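Netzwerkkabel am Arbeitstisch: Stecker, Biegeradius, Zugentlastung

Veröffentlicht am Donnerstag, 7. November 2024, Kategorie: Werkstatt

Im Juli hatte ich den Umbau der Tischverkabelung in Larnness angekündigt. Der Teil mit der Stromverteilung ist abgehandelt, heute geht es um die Netzwerkseite. Wer nur die Messwerte sucht, kann zum vorletzten Abschnitt springen.

Ausgangslage: Ein Arbeitstisch aus zusammengestellten Platten, an dem abwechselnd mehrere Geräte betrieben werden. Die Geräte bekommen ihr Netz per Kabel. WLAN ist am Tisch zwar vorhanden, für längere Übertragungen und alles, was konstante Latenzen braucht, aber keine Option. Die bisherigen Patchkabel stammten aus verschiedenen Beständen, waren unterschiedlich lang und teils ohne intakte Rastnase. Letzteres ist der häufigste Fehler überhaupt. Der Stecker sitzt scheinbar, der Link steht, und beim nächsten Griff über den Tisch ist er weg.

Beim Einstecken achte ich auf drei Punkte: Orientierung der Buchse, hörbares Einrasten, Abgangsrichtung des Kabels. Die Orientierung klingt trivial, ist es bei kompakten Gehäusen aber nicht. Die Buchse liegt dort, wo auf der Platine Platz war, und die Rastnase zeigt gern in die Richtung, in der man mit dem Daumen nicht mehr hinkommt. Vor dem Einbau sollte man also einmal prüfen, ob sich der Stecker auch wieder lösen lässt. Bei Steckern mit angespritzter Knickschutztülle kommt hinzu, dass die Tülle die Rastnase je nach Bauform teilweise überdeckt. Das schützt beim Durchziehen durch Kabelbündel, macht das Lösen aber schwergängiger.

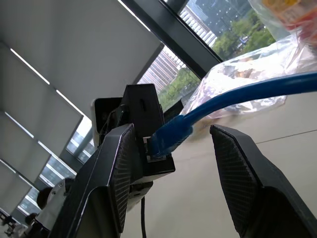

Zur Abgangsrichtung: Das Kabel soll die Tülle möglichst gerade verlassen und erst danach in den Bogen gehen. Als Faustregel für fest verlegte Datenkabel gilt der vierfache Außendurchmesser als kleinster Radius, bei bewegten Leitungen nehme ich das Doppelte davon. Bei einem runden Patchkabel mit 6 mm Durchmesser sind das 24 bzw. 48 mm. Flachkabel verhalten sich anders, die lassen sich über die Breitseite eng biegen, über die Schmalseite praktisch gar nicht. Ich verwende sie an diesem Tisch nicht mehr, nachdem zwei Stück nur noch mit 100 Mbit/s ausgehandelt haben. Ursache war in beiden Fällen eine unterbrochene Ader direkt hinter dem Stecker.

Die Farbe hat bei mir eine Funktion. Blau ist Netz, schwarz ist Strom, weiß ist alles, was nur vorübergehend angeschlossen wird. Das Schema ist nicht normgerecht und will es auch nicht sein. Es verhindert, dass jemand im Halbdunkel unter der Tischkante das falsche Kabel zieht. Beschriftungsfähnchen habe ich ausprobiert (Serie Indard, selbstlaminierend, 5 Stück pro Bogen). Auf glatten Mänteln verdrehen sie sich nach einigen Wochen, auf matten halten sie. Für die blauen Kabel bleibe ich daher bei Schrumpfschlauch mit aufgedruckter Nummer. Der muss vor dem Crimpen drauf, bei fertig konfektionierten Kabeln fällt diese Lösung weg, es sei denn, man nimmt Schlauch mit hohem Schrumpfverhältnis.

Kabellänge: So kurz wie möglich ist der übliche Rat und an einem Arbeitstisch falsch. Geräte werden verschoben, gedreht, vom Tisch genommen. Wer das Kabel auf Maß setzt, zieht bei jeder Bewegung am Stecker. Ich rechne die Strecke zwischen Gerät und Tischkante und gebe 400 mm Reserve dazu. Die Reserve liegt als offene Schlaufe, nicht als aufgewickelter Ring mit Kabelbinder. Enge Ringe übertragen die Torsion bei jeder Bewegung in den Steckerbereich, und genau dort soll sie nicht hin. Der Nachteil der offenen Schlaufe ist der Platzbedarf. Am Tisch wird nebenher auch gesessen, getippt und telefoniert, und eine Schlaufe auf der Fläche bleibt früher oder später an einem Ärmel hängen. Sie gehört deshalb auf die Seite, an der niemand arbeitet.

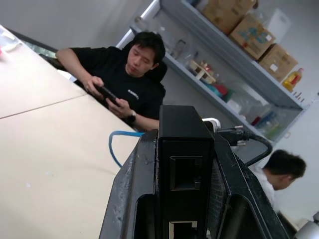

Zugentlastung ist der Punkt, den ich beim ersten Aufbau unterschätzt hatte. Eine RJ45-Buchse nimmt Zug in Steckrichtung ganz ordentlich auf, quer dazu hält sie wenig aus. Entlastet wird daher möglichst am Gerät selbst, mit Klettband und einem Klebesockel, und ein zweites Mal an der Tischkante. Kabelbinder aus Kunststoff nehme ich nur noch für Leitungen, die dauerhaft liegen. Zu fest angezogen quetschen sie die Paare, und beim Entfernen mit dem Seitenschneider trifft man irgendwann den Mantel. Klettband ist teurer und lässt sich dafür beliebig oft öffnen. Die Rolle von Cao (16 mm breit) hat sich bewährt, die schmalere Variante franst aus.

Ein Detail zur Plattenfuge: Kabel, die quer über den Stoß zweier Tischplatten laufen, sind unkritisch, solange die Platten miteinander verschraubt sind. Sind sie es nicht, wandert die Fuge beim Anlehnen um ein bis zwei Millimeter, und dünne Leitungen können eingeklemmt werden. Ich habe die Platten von unten mit Flachverbindern gesichert. Arbeitszeit eine halbe Stunde, davon die meiste auf dem Rücken liegend.

Stromkabel und Netzwerkkabel führe ich getrennt, soweit es die Geometrie zulässt. Bei Niederspannungszuleitungen ist die Einkopplung auf den kurzen Strecken am Tisch vernachlässigbar – mir geht es um die Mechanik. Ein Netzteilkabel mit dickem Stecker ist steif und drückt dünnere Leitungen zur Seite, wenn beide im selben Bündel liegen.

Nun zur Messung. Als Gegenstelle diente der Switch im Nebenraum, ein älterer Ukar mit acht Ports. Dauerlauf über 168 Stunden, also eine volle Woche, mit normalem Betrieb am Tisch. Protokolliert habe ich Linkabbrüche und CRC-Fehler pro Port. Mit den alten Kabeln gab es im gleichen Zeitraum 5 Linkabbrüche, alle auf einem Port, und der zugehörige Stecker hatte keine Rastnase mehr. Nach dem Umbau: keine Abbrüche, keine CRC-Fehler. Statistisch ist das bei einer Woche dünn, als Abnahmetest reicht es mir.

Offen ist noch die Führung unter dem Tisch. Derzeit liegt dort eine Gitterrinne, die für die Steckernetzteile zu flach ist. Eine tiefere Ausführung ist bestellt, Liefertermin unbestätigt. Die Bohrschablone für die Halter lade ich hoch, sobald die Maße der neuen Rinne feststehen.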